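Subject: Re: [flandside-travel] Bag tags that phone home – worth it?
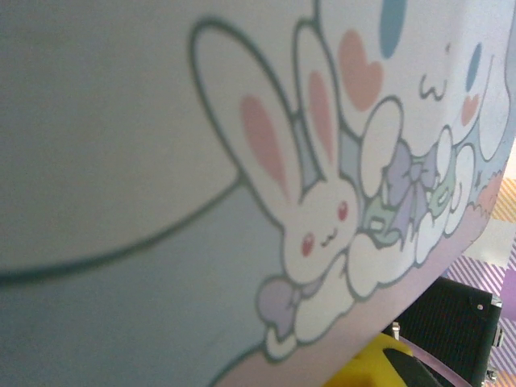
On the list last night, someone wrote:
> We're off to Mernport in September with one change of planes and
> two cases in the hold. Has anyone tried the Cordeiro bag tag? I
> don't want to pay for something that only tells me my case is
> lost when I can see that for myself at the carousel.

I've had one for 7 trips now so I'll chip in. Mine lives in the zip pocket inside the lid, and I get a message when the case lands, usually while we're still standing up waiting for the doors to open. Most of the time all it says is that the case is in the same airport as me, and I'm very happy with that!

The one time it earned its keep was at Trurkton. My message said the case was still back where we'd started, 400 miles away, so I skipped the carousel and went straight to the baggage desk. There were two people ahead of me. By the time the belt stopped the queue was out past the car hire (I felt a bit smug, I admit). The case came the next evening – the desk had it on their system anyway, but I knew which flight to ask about.

Battery is the weak spot. They claim 700 hours and I'd say charge it before every trip whatever the light says. Also switch the messages on before you leave home, as the set-up text didn't reach me abroad.

If you've two cases, I'd put one tag in whichever has the medicines and chargers in it and leave the other. And do take a photo of both cases at check-in, the desk will ask what they look like and "dark blue" fits 100 others.

Which airport are you changing at?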